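Wiltemell Municipal Mortuary
Premises and Records Inspection: Checklist with Comments
Inspector: Simão Cordeiro
Period covered: March

Ratings: S = satisfactory, A = action required, N = not inspected

Section A. Receiving bay

A1. Bay door closes and locks from inside. S
A2. Trolley brakes hold under load. A
Comment: Rear brake on trolley 2 slips on the ramp. Withdraw from use until Pesero has replaced the brake shoe.
A3. Arrival log completed for each admission. S
Comment: Entries checked against transfer slips from Manríquez funeral home. No gaps found. Handwriting in the time column is poor on several pages.

Section B. Cold storage

B1. Door seals intact. A
Comment: Lower seal on bay 3 is split at the hinge side. The door still latches.
B2. Temperature alarm tested and test recorded. S
B3. Occupancy board matches wrist tags. S
Comment: All 14 bays compared with the board. Tag numbers and names agree.
B4. Backup power test. N
Comment: Generator was under service at the time of the visit. Reinspect.

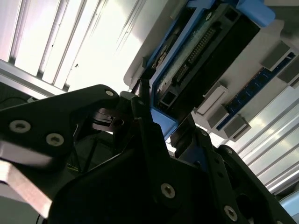
Section C. Case records and release

C1. Cause-of-death field left blank until the pathologist signs. S
C2. Release form carries the signatures of next of kin and duty officer. A
Comment: 2 forms carry the officer's initials only. Initials are not accepted under the current procedure. Obtain full signatures and attach them to the original form.
C3. Public statements issued only through the city press office. S
C4. Staff reminded not to confirm identities or causes of death by phone or on social media. S
Comment: Notice is posted at the front desk. Add a copy in the night office.
C5. Electronic register (Idton) locks when unattended. A
Comment: Screen lock at the front desk is set too long. Reduce to the shortest setting available. 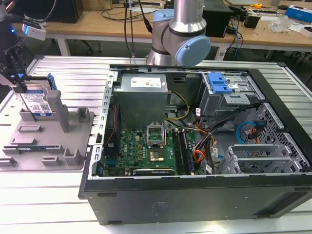
C6. Disposal of retired record storage. A
Comment: Case records must be unreadable before any computer leaves the building. The present form lists computers by asset tag only, and a tag on the outside of a tower says nothing about the drives inside it. With the side panel off and the hard drive standing on its own with its label in view, the drive's details can be copied straight from the label to the disposal form. Add a separate line for each drive, with the date of destruction and a witness signature.

C7. Paper registers kept in a locked cabinet. S
Comment: Key is held by the duty officer and signed over at shift change.

Section D. Follow-up

D1. Items A2, B1, C2, C5 and C6: written response to the inspector.
D2. Item B4: reinspection when the generator is back in service.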